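Brotside – Season Pass and Base Game (Windows)

**Status:** in stock, digital key
**Last updated:** 5 February 2021

Brotside is a slow online role-playing game about hauling salt across a marsh, getting robbed of the salt, and then being asked by a man in a hood to go and get the salt back. Up to 300 players share a server. Most of them want your salt.

The base game covers the marsh, the lower town and the first 11 levels of the Caltotis, a drowned library with a poor attitude toward visitors. The season pass adds the rest of it, plus the boat. People ask about the boat a lot. It floats, it holds 128 items, and it can't be steered in fog. There is a great deal of fog.

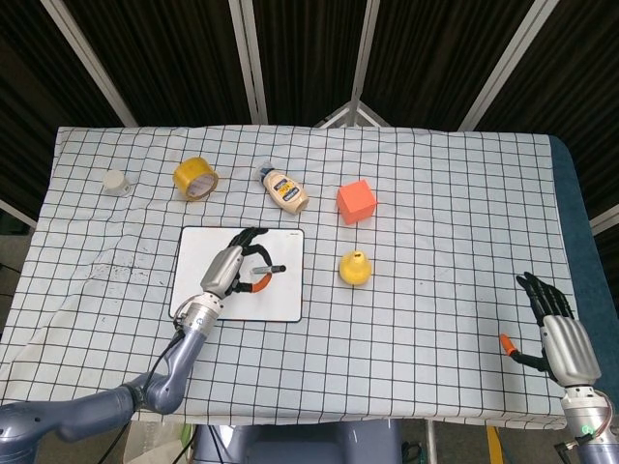

*Yellow packing tape, mayonnaise and an orange-red cube on the grid cloth.*

## Classes

- **Carter** – strong, loud, carries twice what anyone else can. Start here.
- **Reedcutter** – fast, does damage to anything that bends.
- **Clerk** – heals the party by correcting its paperwork. Much better than it sounds after the October patch, and still not as good as Clerk players say it is.

You can have 3 characters per account. They share a bank but not a reputation, so a Carter who is wanted in the lower town can send a Clerk in to do the shopping.

## What's in the pass

- Caltotis, upper floors
- The boat
- The Arham questline, written by Eyvindur Kragh, with a long middle section about a goat
- One hat

The soundtrack by Elīna Ozoliņš is sold separately. It's mostly bells and low strings, and the track that plays in the tax office is lovely.

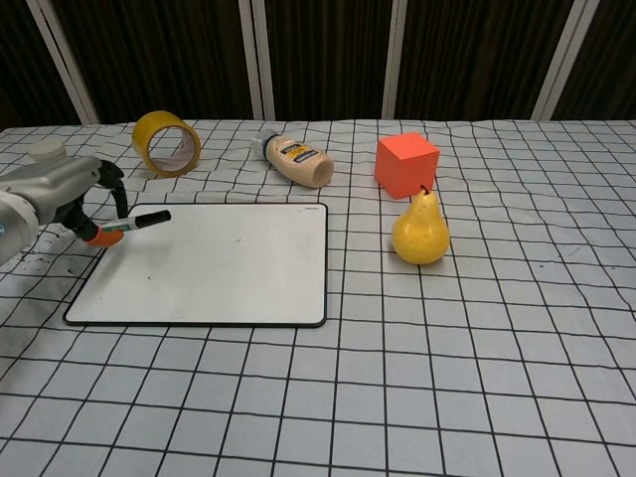
*Marker in the gripper, just over the whiteboard.*

## Before you buy

You need the base game to use the pass. The store will let you buy the pass alone, and it will take your money with a straight face. Keys can be returned until they are activated.

Controllers work everywhere except in the crafting menu, where you'll want a mouse and some patience. Chat is text only. Player fighting is on by default outside town walls – you can turn it off on the Steinarsdóttir server, which is quieter and has worse prices.

Old characters from the beta carry over with their gear but lose their hats. The hat in the pass is a different hat.

Keys go out by email once payment clears. Check the spam folder before writing to us.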